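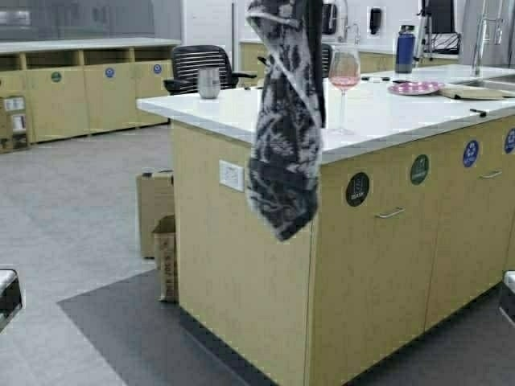
The island at Meredith, with the towel on its corner.

Nerys Ruddock had promised to be out of the kitchen by four, and at twenty past she was still standing at the end of the island with her coat over one arm, looking at the towel.

It was the black-and-white one, blotchy all over as if somebody had tie-dyed it in a bad mood, and it was hanging off the corner of the counter the way it had hung off every corner of every counter she and Gwion had ever shared. He twisted it at the top and let the rest go where it liked. She had spoken to him about it in the old place on Hisier Street, and she had spoken to him about it here, and both times he had agreed with her so pleasantly that she'd gone away thinking the matter was settled.

"I'll fold it," he called from the hallway, where he was looking for tape.

"I didn't say anything."

"You were about to."

She put the coat down. There were cardboard boxes on the floor beside the island, one of them open with its flaps every which way, and she had meant to have them filled by lunch. But the cutting board was still out, and so was the pink plate, and there was the steel tumbler to think about, and the navy water bottle at the back that each of them was certain belonged to the other. Packing a kitchen was slow work if you were the sort of person who picked a thing up and remembered where it came from, and Nerys was very much that sort of person. She had lost a good half hour that morning to a pen.

And then there was the wine glass. Gwion had poured it a little after three, a small one, pink, from the bottle the people at Linuvel had given them as a goodbye present, and he had set it on the counter and said they ought to drink to the place before the place was gone. Neither of them had. It seemed to want a speech, and neither of them had one ready.

"We were happy in here," she tried, quietly, to hear how it sounded.

It sounded fine, a bit thin maybe. She thought of the December they'd moved in, when the heating was off and they ate soup standing up on the dark mat because it was warmer than the floor. She thought of his mother, who came for a weekend and wanted to know what all the round labels on the cabinet doors were for, and peered at every one of them, and said at the end that she would have put the forks somewhere else. She thought of the 331 jars of plum jam, the year they had the stall -- good Lord, the jam -- and how the sink hadn't looked right until spring.

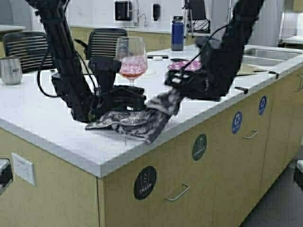

The towel again, and the glass still waiting behind it.

Gwion came back with the tape around his wrist like a bracelet. He looked at the glass, and then at her.

"Did you make the speech?"

"Part of it."

"Was I in it?"

"Your mother was," said Nerys, and he laughed so hard he had to hold on to the counter.

He took hold of one end of the towel then, and she took the other, because that was how her aunt had taught her to do sheets and she had never got out of the habit, even with a thing so small it hardly needed one person. They brought the corners together, and he got his backward, and they had to start again. She told him it could go around the plate, so the plate wouldn't chip, and he said he'd been thinking the tumbler, and they talked that over for quite a while, longer than it deserved, with the light coming in and the boxes no fuller than they had been.

"What about the water bottle?" he asked.

"It's yours."

"It is not mine, Nerys."

"Well, put it in anyway," she said, and reached for the glass.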